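*28 October 2018*

# "First the children learn to wait"

The nursery in Westine is on the ground floor of an old post office, between a bakery and a shop that repairs bicycles. I came there in February for the first time, and again this autumn, to speak with the woman who has led it for 15 years. She did not want her name in the article. "The parents know who I am," she said, "and for the others it is not important."

I wanted to ask her about food. Her nursery has a small reputation in our region because the children eat almost everything: beetroot, lentils, fish with the skin on. My own daughter at that age ate white bread and pasta without sauce, so I had a personal reason to be curious.

She laughed when I told her this. "White bread and pasta, this is the classic. I get these children every year. I am never worried about them. I am more worried about the parents, who sit beside the child and look at the fork."

By "look at the fork" she means a certain kind of attention. When an adult follows every bite, she explained, the child understands that eating is a performance, and some children like to perform and others refuse. At her tables the adults eat the same lunch as the children and talk about other things. If a child leaves the fish, the fish goes back to the kitchen and no remark is made.

"For the first weeks it is hard for a new colleague," she said. "She wants to say, try one bite, only one for me. I ask her to keep her hands on her own plate."

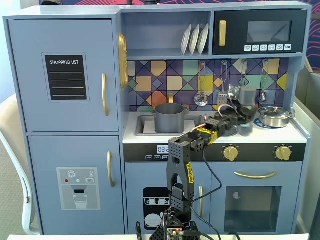
Lunch is at half past eleven and it lasts longer than I expected. The soup comes first, in one big pot for each table, and it is passed from the oldest child to the youngest. This order was her idea, and she defends it strongly. The small ones see four or five others take the soup before them. When the pot arrives, they already want it.

"First the children learn to wait," she said. "The eating comes after, nearly by itself. A child who comes to the table hungry and waits for three minutes will taste many things. A child who had biscuits at eleven will taste nothing, and then we say he is difficult."

I asked if she forbids the biscuits. She does not, but there is no snack in the house between nine o'clock and lunch. Some parents were angry about this in the beginning. One father brought a written complaint with him, two pages long. She invited him to come for lunch, and he came, and he took soup twice. He still thinks that she is too strict, she told me, but his second child is now also in the nursery.

The food itself is simple. For many years it was delivered from Pawlak, a canteen kitchen in Tonport, in metal boxes which kept it warm. It was not bad food, she insisted on this several times, but it smelled only when the lid was opened. Then the nursery got its own cook.

"The smell is half of the work," she said. "At ten o'clock there are onions in the pan, and all the house knows it. The children come to the kitchen door and ask what it is. With the boxes they never asked."

The cook costs more, of course. A place in the nursery now costs parents 135 a month for the meals, where before it was 100. I found this a big difference, and I said so. She agreed, and she did not try to make it smaller. Two families left. For others the town pays a part, but the form is long and she helps to fill it in, usually in the evening, at her own kitchen table.

We came then to the question of shopping. Once in a week a group of the older children goes with the cook to the market. They carry a list which they have drawn themselves, because most of them cannot write yet. A circle with a green tail can be a radish or an apple, and there are long discussions in front of the vegetable stand.
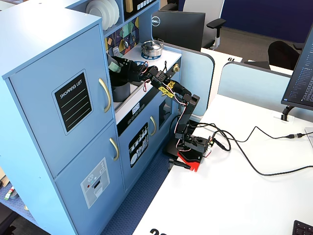
*The shopping list on the refrigerator door of the play kitchen.*

"They are very serious about the list," she said. "If the cook buys something that is not drawn, they tell her. Last spring she wanted to buy rhubarb and they did not allow it. She had to come back the next day alone."

She keeps the old lists in a folder. She showed me some of them, with the corners soft from small hands. On one sheet there was a fish with eyelashes.

What should parents do at home, I asked, where there is one child and no table of friends? She thought for a long time before she answered.

"Cook what you like to eat," she said. "Put it in the middle of the table. Let the child take it with his own spoon, also when it falls down. And talk about your day. If he eats only the bread today, then he eats the bread. You have to be bored by it. The child feels very well if you are bored or if you only play that you are bored."

And the second thing, she added, is that parents should stop to cook a separate meal. She knows a family where three different dinners were made each evening. The mother was so tired that she herself ate standing, from the pan.

When I left, the tables were already wiped and the youngest children were sleeping in the back room. The cook was cutting bread for the afternoon. I asked her which dish the children like the least, and she said turnips, without stopping the knife. She will cook them again next week.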